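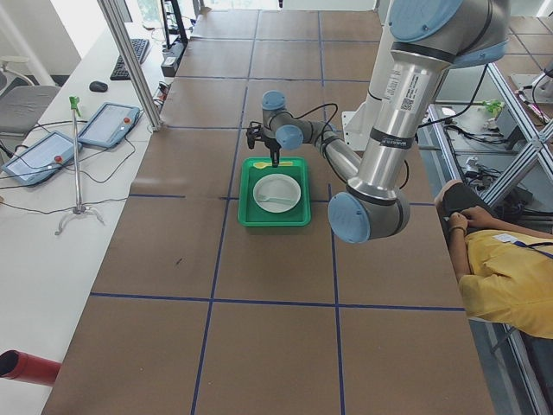 Figure 1. The arm with the two-finger gripper over the green tray, with the teach pendants on the side desk.

Comparison of Two Sets of Fingers for Picking Tableware from a Tray
Project report, 13 January 2021

1. Introduction

Our group had the task to compare two sets of fingers for the same electric two-finger gripper. The objects were ordinary things from a canteen: a plate, a spoon and a flat yellow piece which we used as a replacement for a slice of cheese. The idea came from Plastorent, a company that rents plastic tableware for events and would like to sort it after it comes back. We did not work with dirty tableware. All objects in our tests were clean and dry.

The question of the project was simple. Can one set of fingers take all three objects from the tray, or is a change of fingers necessary? A change of fingers takes time and it is also a source of error, as we learned ourselves (see section 5).

2. Equipment

The arm is a six-axis collaborative arm which belongs to the laboratory. It hangs over the table, so the upper part comes down from above and the forearm reaches to the tray from the side. This mounting was already there when we started. It gives free space on the table, but the elbow comes quite low when the gripper must point straight down close to the arm's own side. For this reason we put the tray a little above the centre of the table, as in Figure 1.

The gripper is black and has two parallel fingers. The two finger sets were:

Set A, "Rulolell": hard fingers with flat inner faces, bought with the gripper.
Set B, "Jevine": fingers with a soft layer at the tip, printed by us from a drawing of an older student project with this name.

The table is covered with brown paper and divided into fields with dark blue tape. The fields are not exact, because the paper moved a little when we glued it and the seams are not perfectly straight. We used them only for putting the tray back at the same place by eye. The exact positions were taught with the pendant.

3. Method

Each object was picked 40 times with each set of fingers. One trial had these steps:

The tray is put at its field and the objects are laid inside it.
The arm moves to a point above the object with the fingers open.
The gripper goes down straight, closes and waits.
The arm lifts the object and holds it.
The arm puts the object back.

A trial was a success if the object stayed in the fingers during the whole waiting time at the top. If the object slipped but did not fall, we wrote "slip" and counted it as not successful. If the plate came up together with the spoon, it was also not successful.

The plate was picked at the rim. The spoon was picked at the handle while it was lying across the plate, because this is how it usually comes back from guests. The yellow piece was lying near the far edge of the tray, behind the plate. This was the most difficult position. The fingers must go down between the rim of the tray and the rim of the plate, and there is not much room for opening them.

At first we wanted to use the same closing force for everything. After a few attempts with the spoon we changed this plan and used two values, a low one for the yellow piece and a higher one for the plate and spoon. The two values were the same for both sets.

4. Results

Plate. Both sets could lift the plate, but Set A was not reliable. The hard fingers touch the curved rim only on a small area, and the plate turned slowly downwards during the waiting time. With Set B the plate stayed in its position in nearly all trials.

Spoon. Set A was better here. The hard fingers are thinner at the end and can go beside the handle without pushing the plate. With Set B the soft layer sometimes touched the plate first and was bent to the side – then the handle was held only by the edge of the layer.

Yellow piece. The results were poor with both sets. The piece is flat and lies on the bottom of the tray, so the fingers had to touch the tray before closing. Set A made scratches on the tray. Set B made no scratches, but it often closed above the piece and took nothing. When we moved the piece so that it was standing a little against the tray rim, both sets could take it easily, but these trials are not included in the results.

Time. The shortest program, with the spoon, had a waiting time of 200 milliseconds after closing. We tried also 685 milliseconds for the plate, and with Set B we saw no difference. With Set A the longer time helped a little. We kept the longer value for all plate trials with both sets, so that the comparison is fair.

5. Problems during the work

The biggest problem was the tool centre point. Set B is longer than Set A, and after one change of fingers in the second week we forgot to load the right tool on the pendant. The arm went too low and pressed on the plate. The protective stop worked and nothing was broken, but we had to repeat all trials of that afternoon. After this we put a line with the tool name at the beginning of every program, and the program stops if the wrong tool is active.

The second problem was the cable. It runs in a loop from the wrist along the forearm. In some positions of the last joint the loop became tight. We limited the rotation of this joint in the program and taught the points for the yellow piece again from the other side.

The third problem was the two pendants. They look the same and they lie one behind the other on the side desk. More than one time a group member took the wrong pendant and wondered why the arm did not move. We put a paper label on each, but the labels fell off. We think a better solution is to fix the pendants at different ends of the desk.

6. Cost and material

The printed parts of Set B needed 383 grams of material together, including the failed prints. Most of the failed prints came from the soft layer, which did not stick well to the hard part. In the end we printed the soft layer alone and glued it. The glue was a normal one from the workshop. On one finger it opened after many trials and we had to glue it again.

7. Discussion

No set is good for all three objects. If we must choose only one, we would choose Set B, since the plate is the heaviest object and a falling plate is the worst result for a user like Plastorent. But the spoon should then be picked before the plate and from a better angle, not straight down.

We also looked at a small suction cup from the catalogue of Stöckli for the yellow piece. We could not order it in time. A flat object on a flat tray is in our opinion not a good task for two fingers, and the rims of the tray make it more difficult.

Our trials have some weak points. The objects were laid by hand, so their position was never exactly the same. We used only one plate and one spoon. We also did not measure the real closing force, we only used the value which is shown on the pendant.

8. Next steps

In March another group will continue with the same table. We recommend them to do the following:

Make the tip of Set B thinner, at least on the outer side.
Test the plate at different places of the rim.
Add a camera above the tray for finding the objects, as the taught points work only if the tray is put back very carefully.
Put the programs and the tool settings in one folder with clear names. Ours are in the folder "fingers_final", and the older ones in "fingers_final_old" should not be used.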